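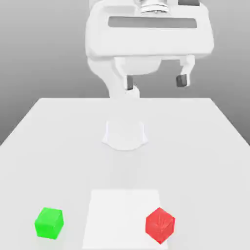

Heat pump or pellets for a curling club? Give me your best arguments

Started by hackweight_17

Posted 7:42 pm

Hi all, long-time reader, first time starting a thread. I'm on the building group for a small curling club outside Nivside. Two sheets, a lounge upstairs, change rooms, and a kitchen that feeds a lot more people than it was designed for. The lounge and change rooms are heated by an oil boiler that went in before I could walk, and last winter it chewed through more oil than we'd ever put in it. We have to do something before next season and I'm genuinely excited about it, because for once the members are all asking the same question.

The two options on the table are a pellet boiler with an outdoor hopper, or pulling heat off the ice plant and topping it up with a heat pump. We've had one quote for the pellets from Obi Heating and it looks good on paper. The second option is only a sketch so far.

What we have to work with:

- hot water rads in the lounge, cast iron, in good shape
- a small hydronic loop in the change rooms
- ammonia ice plant, runs from September through to spring
- no natural gas on our road and none coming
- gravel lane that a delivery truck can manage, mostly

Has anyone here done either one in a rink or a club? I'd love real numbers but I'll take stories.

---

stove_and_spade

Welcome! You're going to love pellets. We put a boiler in at our community hall and it has been the best thing we've done to the place. The heat is lovely with cast iron rads, it's the same kind of heat you've got now, and you don't have to rip anything out. Ours ran 9 weeks straight last winter with nothing more than the ash bin being emptied.

Get the biggest hopper you can find room for. We went small to save money and I've regretted it every January, because the truck has a minimum load and we're always either too full to order or nearly out. What size boiler did they quote you?

---

hackweight_17

Thanks stove_and_spade! The quote is for a 19 kW unit for the lounge side, with the change rooms on a separate zone. Hopper is three tonnes.

---

Rinkrat Marg

Hang on, hang on. You have an ice plant running all season and you're thinking about buying fuel?

Every minute that compressor is on, it's throwing heat out through the condenser. You've already paid for that heat! We put a desuperheater on ours and it does all the hot water for the showers and the flood water besides. It was a modest job, one heat exchanger, a tank and a pump, and our refrigeration people had it done over a weekend before the ice went in.

Please look at that first. I get a bit evangelical about this one, sorry.

---

stove_and_spade

Marg, I don't disagree, but a desuperheater gives you a little bit of very hot water. It won't heat a lounge full of people in February with cast iron rads wanting 70 degrees. For that you'd need the full condenser heat and that's only lukewarm.

---

Rinkrat Marg

Which is where the heat pump comes in! Take the lukewarm water off the condenser, run it through a water-to-water heat pump, and you can bump it up to 55 without working very hard at all. And I'd bet money those rads are oversized. They nearly always are in old buildings where somebody has since put in decent windows.

hackweight, have the windows been done?

---

hackweight_17

They have! All along the lounge on the ice side and the parking lot side, and we blew more insulation into the attic at the same time. I hadn't thought about what that did to the rads.

---

Rinkrat Marg

Then do this before you spend a cent. Pick a properly cold week, turn the boiler water down to 55 and leave it there. If the lounge stays comfortable through a full evening draw, you have your answer. If people keep their jackets on, try 60.

---

Efe Uzor

Chiming in because I do this for a living (building services, mostly arenas and pools), though I've got nothing to sell in your part of the world.

The turn-down test is excellent and I wish more clubs did it. One caution: check with whoever services the boiler first. Some older oil boilers don't like running cool for long, as the flue gas condenses and the sections rust. A week is generally fine. A whole winter is not. A mixing valve on the rad side gets around that if you have one.

On the two options, my view is that the load timing matters more than the equipment. When is your lounge busy, and is the ice plant running hard at the same hours? In a two-sheet club the compressor may cycle off for long stretches on a really cold night, which is exactly when you want the most heat upstairs. So you either need a decent buffer tank or a second source.

---

Rinkrat Marg

Fair point about the cold nights. Ours does go quiet when it's bitter out. We have a 1,200 litre tank and it carries us through, but we're four sheets.

---

pebble_head

Contrarian here. Has anybody asked about just doing a couple of cold climate air-source units for the lounge and leaving the hydronics as backup? Our club did that. No hopper, no truck, no touching the ammonia plant, and we got cooling for summer weddings into the bargain. The wedding money has been terrific.

I like a pellet boiler as much as the next person but somebody has to be keen on it. Ours is a club where half the board turns over every spring and the new people don't know where the light switches are.

---

stove_and_spade

I'll push back a bit! It's a bin of ash and a vacuum once a month. If you can run a kitchen you can run a pellet boiler. And when the power bill arrives in February I think you'll find the mini-splits aren't free either.

---

pebble_head

Never said free. Ours went up by less than we used to spend on oil, and that's with the weddings. Different rates where you are maybe.

---

stove_and_spade

Very different, by the sound of it. Okay, I'll give you the rates. I won't give you the cozy factor. Rads you can put your mitts on after a game, come on!

---

pebble_head

Mitts on the rad is a strong argument, I'll admit.

---

Onyekachi Dauda

Such a good thread. I was on the building side at Ternadum Curling Club when we went through this and we ended up with both, sort of.

We started with pellets as the main heat. It went well, and the fuel bill dropped the first winter. Two seasons later the compressor needed replacing anyway, so we had the desuperheater added at the same time and moved all the hot water over to that. The pellet boiler now only does space heating and we go from 17 tonnes a season down to 12.

If I could do it over, I'd do the hot water first. It was the cheaper piece by a long way and it would have let us buy a smaller boiler. We're oversized now and it cycles more than it should in the fall.

Also, hackweight, ask about the delivery lane in your quote. "Mostly" made me wince a little. Our supplier's blower hose reaches a certain distance and no farther, and our hopper ended up on the opposite side of the building from where we'd drawn it. The trucks need to turn around too, with snowbanks on both sides.

---

hackweight_17

Onyekachi, that's gold, thank you. I paced out the lane this aft and the turnaround is going to be tight once the plow has been by. I've emailed Obi to ask about hose length.

Efe, to your question: busiest hours are 6:30 pm to 11 pm, and a big lump of use during bonspiels. The plant does tend to run while we're playing, with the lights and bodies in there, and after every flood. I'll see if the logbook shows what it does overnight.

---

Efe Uzor

That's a helpful pattern. Heat available in the evening, heat wanted in the evening, and you can let the lounge drift overnight. I'd pull a month of compressor hours from the coldest stretch last winter and a month of oil deliveries for the same period. With those two things any decent engineer can tell you how much of the load you'd cover.

Do check who's allowed to touch the ammonia side where you are. That work needs a licensed refrigeration mechanic and very likely a permit, and your insurer will want to hear about it ahead of time. Same goes for the pellet boiler, for that matter. Some insurers are relaxed about it and some want a separate fire-rated room.

---

DrawToTheButton

Has anyone tried the Prirnier controllers for tying two heat sources together? We have a pellet boiler plus electric backup and the two of them fight like siblings. The electric kicks in every morning before the pellets have had a chance.

---

stove_and_spade

Haven't used that one. Sounds like a delay setting though. On ours the backup isn't allowed in until the tank has been below setpoint for 40 minutes. Fixed the whole thing. Have a look for "second stage delay" or similar in the installer menu before you buy a new box.

---

DrawToTheButton

Found it! It was set to zero. Changed to 45 and I'll see how the morning goes. Thank you!

---

Rinkrat Marg

Love it. hackweight, where's your head at now?

---

hackweight_17

Leaning toward doing the desuperheater and a tank this summer whatever else we pick, as everybody seems to agree on that piece. Then turn the boiler down for the test once it gets cold, and choose between the heat pump and a smaller pellet boiler with real numbers in hand. The oil tank has one more winter in it according to the last inspection, so we're not forced.

I'm taking pebble_head's idea to the group as well. We don't do weddings now but we have the view for it, and the lounge is like an oven in July.

---

pebble_head

Do it! Just get the booking deposit in writing.

---

stove_and_spade

I still say you'll end up with pellets, but I like the plan. Order your fuel in spring if you do. Ours is always cheaper then and the driver has time to chat.

---

Onyekachi Dauda

Put a heat meter on the desuperheater loop while the pipes are open. We left it out and I've been guessing at our savings ever since. If you want to see our hookup, send me a message and I'll dig out the piping sketch. It's hand drawn and has coffee on it but it's all there.

---

hackweight_17

Yes please, message sent! Will post back with the test results when we have them.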